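Teaching by Demonstration: Notes from the Clerkham Kitchen

Since August I have been responsible for the kitchen sessions at Clerkham, where operators guide a humanoid through household tasks by remote control and the recordings are used to train it. I set down some observations for colleagues at Flornbridge, who begin the same work shortly.

The target for the dishwasher task is 3000 demonstrations, of which 200 must be completed before the first training run. An operator records for 16 minutes and then rests. We tried longer periods in the first month and the quality of the grasps declined noticeably toward the end of each one.

Operators are asked to work at an even pace. A person at home will pick up a plate while looking at something else, and new operators tend to bring that habit with them. The recordings are of greater value when the head is turned toward the item first, the hand approaches along a clear line, and the fingers close only once the arm has settled. Hesitation is acceptable. A sudden correction in mid-air is usually marked for review.

Dishes are rearranged after every fifth demonstration. Cups may stand or lie on their sides, and plates may be placed at either end of the rack. In the early Jemal recordings the layout hardly changed, and the trained model reached for the same spot whatever was in front of it.

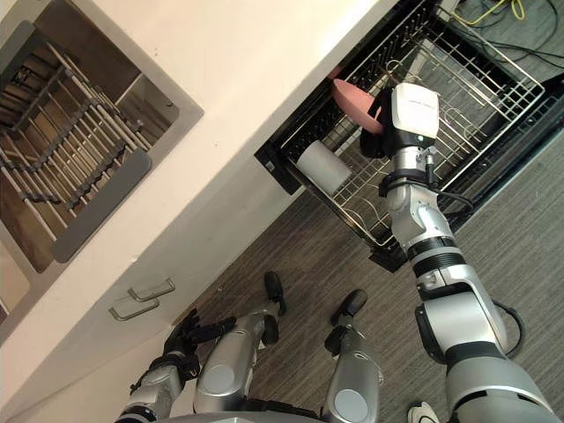 Plates remain the more difficult item. The grip must be taken at the rim, and the tines leave little room for the fingers on either side. Our most experienced operators rotate the wrist before lowering the hand, and I have asked that this be taught from the first session.

The Heviler control software now allows a demonstration to be discarded immediately after recording. I would encourage its use. Operators are sometimes reluctant to lose a recording that went well until the final moment, but such recordings take longer to repair than to repeat.

The colour labels for the session log are still under discussion and will be covered in a later post.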